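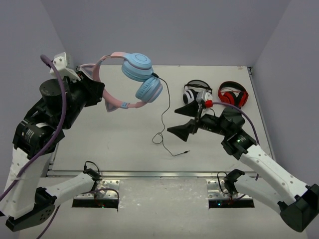 ¿Con cuánta antelación hay que cambiar el escaparate de una tienda pequeña para la temporada de verano?

Con tres semanas vas bien. La primera se te va en pensar y medir, la segunda en comprar y pintar, y la tercera en montar, que siempre se alarga.

Os cuento mi caso con más detalle, que lo de arriba me lo dijeron en la asociación de comerciantes y me quedé a medias. Tengo una tienda de regalos y papelería en una calle peatonal, con un escaparate que da a poniente (o sea, desde las cinco de la tarde pega un sol que no veas). El año pasado puse un fondo de cartulina amarilla preciosa y en julio estaba color hueso. Este año quiero hacer algo con el tema del mar, con papel, cuerda y algo colgado del techo, y tengo 1.000 euros para todo, luces incluidas. Me han pasado presupuesto de vinilo en Bittencourt y también me hablaron de los paneles de Tarkby, pero no sé si compensa. ¿En qué os gastaríais vosotros el dinero? ¿Y cómo evito que se me coma los colores el sol? Gracias por adelantado, y perdonad el rollo.

Vasiliki Karagiannis
¡Hola! Yo llevo 13 años montando escaparates, primero en una zapatería y ahora por mi cuenta, y te diría que lo primero es la luz. De esos 1.000 guárdate una buena parte para focos, orientables y de luz cálida, y los pones arriba y a un lado, nunca de frente, porque de frente aplanan todo y encima te hacen reflejo en el cristal. Con los focos en condiciones, hasta una tela barata luce.

Para el sol, lámina de filtro ultravioleta por dentro del cristal. No hace milagros (nada los hace a poniente), pero la diferencia se nota. Y evita los rojos y los amarillos en el fondo, que son los primeros que se van. Azules y blancos aguantan mejor, y con el mar te viene de perlas.

Otra cosa: no llenes. Yo con el primer escaparate metí media tienda y la gente pasaba de largo. Elige un producto protagonista, ponlo a la altura de los ojos y deja hueco alrededor. Lo demás, más bajo y en grupos desiguales. Y sal a la calle a mirarlo, pero sal de verdad, cruza a la acera de enfrente y pasa andando como si llevaras prisa.

Lo de colgar cosas, con hilo de nailon y una rejilla arriba. Si perforas el techo cada temporada acabas con un queso.
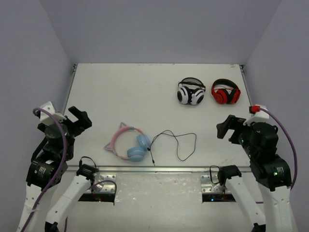 nurance
Yo lo del filtro lo probé y me costó más que el montaje entero, así que pregunta precio antes de lanzarte. A mí me funcionó mejor asumir que el fondo dura lo que dura: papel continuo blanco, pintado a mano por detrás, y en agosto lo cambio y listo. El rollo me salió por 40 euros y me dio para dos veces.

De los paneles ni idea, no los he usado. El vinilo sí, y queda muy limpio, pero como te salga una burbuja la ves todos los días hasta octubre. Si lo pones tú, agua con unas gotitas de jabón y paciencia, y a primera hora, que con el cristal caliente se pega donde no debe.

Urnis
Mide bien el escaparate antes de comprar nada!! Yo encargué un fondo y me faltaban 43 centímetros por un lado, lo tapé con una cortina y quedó fatal. También pon los precios, que en verano pasa mucha gente de fuera y si no los ve no entra.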